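Grasp fault in the Bulano can-sorting task: cause found

The grip-loss fault reported in May against build 2333 has been traced to the close-command timeout. Quentin Lemaire reproduced it in simulation on the Kidatbridge setup, using the red can model and the stock finger geometry.

The controller waits for both fingers to report contact before it raises the grip force. If the can is tilted, one finger touches early and the other reports late. After 45 ms the timeout expired and the controller treated the close as complete, with the force still at its approach value. The lift then started on schedule. In 14 trials with a tilted can, the grip was lost in 10. Upright cans were not affected, which is why the acceptance run at Bermúdez passed.

No fault code was raised. The log recorded a normal close followed by a normal lift, and the loss only showed up when the place check failed.
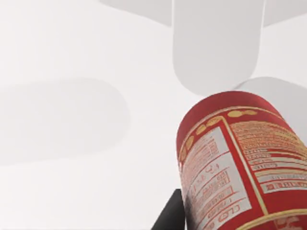 The patch makes a one-sided contact a hold condition. The arm stays where it is until the second finger reports or the operator clears the stop. It also writes both contact times to the log.

Sites running 2333 should keep tilted pickups disabled until the patch is installed. Laltuseo has the package on the usual server. Restart the gripper controller after installing; reloading the task file does not pick up the new timeout logic.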